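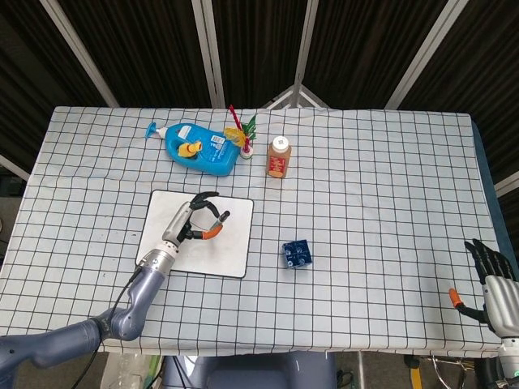
Multi-finger hands vs plain two-jaw, is it worth it?
Started by gridcloth, 14 April 2018

gridcloth
OK so we've had the multi-finger hands on both arms for a few weeks now and I need opinions before I sign off on keeping them. Setup is in the pic, head camera view. Black fingers, orange tip on the thumb, left one is over the whiteboard there in its pinch pose.

Objects for the trial: detergent jug on its side, the little yellow toy, fake plant, bottle with the white cap, small dark blue cube, and the board itself. Same set for the Kandska two-jaw we're comparing against. 157 tries logged per hand so far.

Short version: jug and bottle, multi-finger wins easy. Cube, about even. Board flat on the cloth, both terrible. Toy, two-jaw wins and it isnt close.

Anyone else run these side by side? Mostly want to know about the thumb.

pallet_jack
What's the thumb doing wrong? Mine drifted. Had to re-zero it every morning or the pinch closes beside the index finger and not on it. Fine on a jug, useless on anything small.

gridcloth
Yes! that exactly. Closes a bit to the side. I blamed the camera calibration for two days.

FridaS
Could still be the camera. Your cloth is wrinkled, look at the front edge, the grid lines bend. If you're using those squares to check table coordinates you're building the error in before the arm even moves. Iron it or tape it down. Or get a printed board.

gridcloth
Grid's only for eyeballing where I put stuff back. Calibration is off a separate target on the wrist. But fair, will tape.

mutt_controls
Going to be the grumpy one. Two-jaw. Always two-jaw. Cheaper, one motor, you can fix it with a hex key. I've yet to see a hand with that many joints do a job on our floor that a decent jaw with soft pads couldn't. You said yourself the cube is even. So what are you paying for

Trilok Tripathi
Disagree with mutt, a bit. Depends what's on the table. Jug on its side is a bad shape for a jaw, round and wide, and a nozzle sticking out to snag on. Fingers wrap it, jaw squeezes it and it rolls. If your real job has bottles and jugs then the hand earns its keep. If it's all boxes go with the jaw.

How are you driving it? Glove or scripted poses?

gridcloth
Scripted for the log, glove for messing around. Controller is the Zutonent one, 300 Hz to the fingers. Tried the Troltine box before that in March, kept dropping the right hand off the bus.

Trilok Tripathi
Which firmware on the Troltine? Ver 2 fixed that for us. Mostly.

gridcloth
Didn't get that far, sent it back.

pallet_jack
lol same

FridaS
Back to the board. Flat thing on cloth, no edge to get under. Neither of them is going to pinch that from above, don't count it against the hand. Slide it to the table edge with a fingertip, then pinch where it hangs over. You've got a second arm on the right, use it to hold the cloth or you'll drag the whole thing along.

mutt_controls
Or a suction cup. Solved in one minute.

FridaS
On that one object, sure. Now pick up the plant with it.

mutt_controls
Why am I picking up a fake plant

FridaS
Because it's thin and floppy at the top and that's where grippers get caught out. Grab the pot and you're fine. Grab by the leaves and the depth camera lies to you. Good test item imo.

gridcloth
Yeah the plant is the best thing in the set. Hand gets the pot ok from the side if I come in low. From above it goes for the leaves every time, both grippers. That's on my detector, not the hardware.

One more question, cable. Mine runs along the outside of the arm up to the wrist. Anyone route it inside? Worried about wrist roll, I limit it in software right now and it costs me some poses.

pallet_jack
Outside with a loop at the elbow. Leave more slack than looks right. Replaced mine at 4000 cycles, jacket was rubbed thru at a clip.

Trilok Tripathi
Second the slack. And velcro, no zip ties near the wrist.

mutt_controls
A jaw has one thin cable. just saying

gridcloth
Noted, noted. Plan for now: tape the cloth, re-zero the thumb before every run, redo the cube and toy on both. There's an old Brynjólfsdóttir soft gripper in the cupboard as well, might throw that in if I can find the adapter plate. Will post the numbers in here.

FridaS
Post the thumb offset before and after too please, per run. That's the one I want to see.

gridcloth
Will do, both hands.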